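Right, several of you have asked how the print room at Trellport is coming along, so here goes. Long thread, put the kettle on.

1/ For anyone new: I deal in old maps and sea charts, mostly northern ones. Until this summer I did it from a spare bedroom under the name Dristiria. Now there's a proper room with a door and a rates bill!

2/ The big news is the Hjaltested lot. 26 coastal charts, bought in one go from Dagný Ragnarsson, whose grandfather collected them. She wanted them kept together as long as possible, so they're going on the wall as a set before any of them are sold.

3/ Condition is mixed. Most have the usual centre fold, a few have been trimmed right up to the neatline (why do people do this) and one has a very old repair on the back done with what I think is ledger paper. I'm leaving that one alone. I love it.

4/ Hand colour on nine of them. Two of those I'm fairly sure were coloured later, the green is too cheerful. I'll say so on the labels.

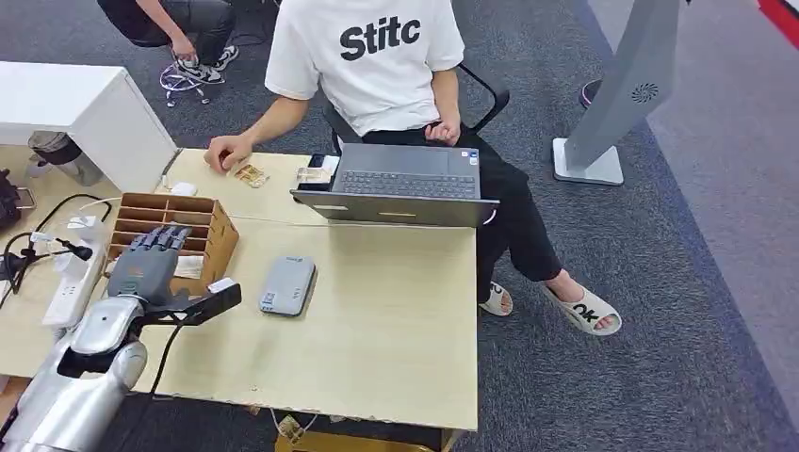 Desk end, with the card slots.

5/ Labels, speaking of which. I've rewritten them four times. First go was all plate states and watermarks, and my sister got three lines in and asked where the loo was. So now it's place, date, who engraved it, and one thing worth looking for.

6/ Framing is being done by Grigoris Rallis, who did my sea monsters two years ago. Plain oak, cream mounts, hinged with Japanese paper so everything comes out again without a fight. He's finished 11 and is grumbling about the long one.

7/ The long one is the Sudel chart - coast on one side, harbour plan inset, and a compass rose somebody has inked a tiny face into. It won't fit any standard moulding. Of course it won't.

8/ Prices, as I keep getting messages. Smallest sheets start at £30 unframed, and those are modern reprints, clearly marked. Originals go up from there. The Sudel is £2957 with the frame and no, I can't do it for 1000, but thank you for asking so nicely.

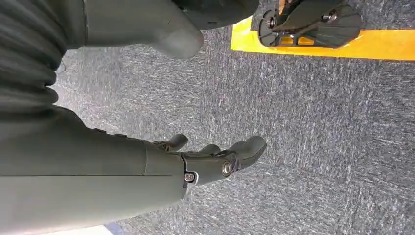
Speckled grey carpet.

9/ Opening is the second weekend of October. Come and look even if you're not buying, I mean it. Bring your own charts if you've got any in the loft and I'll tell you what I can about them (no valuations on the day, I get muddled when there's a queue).

10/ Still to do: hang the picture rail, find my good loupe, ring the insurers back. If you lent me a spirit level in August, it's safe and I'll drop it round on Thursday.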